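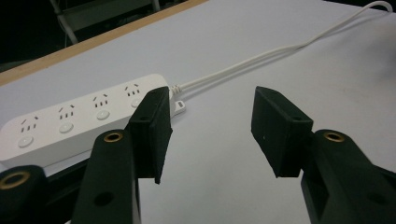 Photo: Multolthorpe Children's Page

What Is a Power Strip?

Look behind a desk or beside a TV and you may find a long, thin box with a row of outlets on it. It is called a power strip. It lets people plug in several things from one outlet in the wall.

Most rooms have only a few wall outlets. A desk might need power for a lamp, a computer and a speaker, all in the same spot. A power strip brings the outlets closer to where the things are used.

Parts of a power strip

The long box is the body. It is usually made of plastic, which does not let electricity pass through it easily. Inside the box are strips or wires of metal, which carry electricity very well. Metal carries the electricity along and plastic keeps it away from your hands.

The openings along the top are the outlets. The white power strip in the photo has four of them. Each outlet has a pattern of small slots, some slanted and some straight up and down.

Near the outlets on the same strip are four round buttons. These are switches. There is one for each outlet, so one thing can be turned off while the others stay on. Many power strips have just one big switch for the whole strip, and a few have no switch at all.

At one end the cord comes out. The place where a cord joins the body gets bent more than any other part, so many strips have a short, ribbed sleeve there. You can find a white one in the photo. It is called a strain relief. "Strain" means pulling or bending hard, and the sleeve makes the cord bend in a gentle curve instead of a sharp one. Look at the cord on a hair dryer or a vacuum cleaner and you will probably find a sleeve there too.

At the far end of the cord is the plug. It goes into the wall.

How does it work?

Electricity needs a path to follow. The path has to go all the way around, from the wall to the lamp and back to the wall again. This loop is called a circuit.

Inside the power strip, the metal parts run past every outlet. When you plug in a lamp, the metal prongs on its plug touch the metal inside the slots. The lamp is now joined to the loop. If the switches are on, electricity flows through the lamp and it lights up.

A switch works like a drawbridge. When the switch is off, there is a small gap in the metal and the electricity cannot get across. When the switch is on, the gap closes.

Why do outlets look different?

Countries did not all choose the same plug. When people first had electricity put into their homes, each country made its own rules. Some plugs have two flat prongs. Some have two round pins. Some have three prongs, set straight or at a slant. The slots in an outlet are shaped to fit the plugs used there.

This is why people who travel to other countries often pack an adapter. An adapter has one shape of plug on one side and another shape of slot on the other.

How much can a power strip carry?

Every power strip has a limit. The limit is measured in watts or in amps, and it is often printed on the back or the bottom. Watts tell you how fast something uses electricity.

Different things need very different amounts. A small LED lamp might use 8 watts. An old-style light bulb might use 60 watts. A small microwave might be marked 700 watts for cooking, and it takes even more than that from the wall.

Lamps and phone chargers are usually fine on a power strip. Heaters are not. A heater uses so much power that the strip or its cord can get very hot, and that can start a fire. Heaters, refrigerators and air conditioners should be plugged straight into the wall.

Having an empty outlet does not always mean there is enough power for one more thing. The limit is for everything on the strip added together.

Staying safe

Ask a grown-up before you plug anything in or unplug it.

Never put anything except a plug into an outlet. Pins, pencils, paper clips and fingers do not belong there.

Keep power strips away from water. Do not set a drink next to one, and do not touch one with wet hands.

Do not plug one power strip into another.

Do not put a rug or blanket over the strip or its cord. Cords can get warm, and the heat needs somewhere to go. A cord under a rug can also get worn from people walking on it.

When a plug comes out, a grown-up should hold the plug and not pull on the cord.

If a cord is cracked, or if a strip feels hot, smells odd or makes a buzzing sound, do not touch it. Tell a grown-up right away.

Words to know

Adapter: a part that lets a plug fit an outlet of a different shape.
Circuit: a path that electricity can follow all the way around.
Cord: a wire, or a few wires together, with a soft cover on the outside.
Outlet: the place where a plug goes in.
Strain relief: the sleeve that protects a cord where it joins something.
Watt: a measure of how fast something uses electricity.

Something to try

Walk through your home with a grown-up and look for power strips without touching them. Draw each one. Show the shape of the slots, and mark any switches. Then write down what is plugged in and which room it is in.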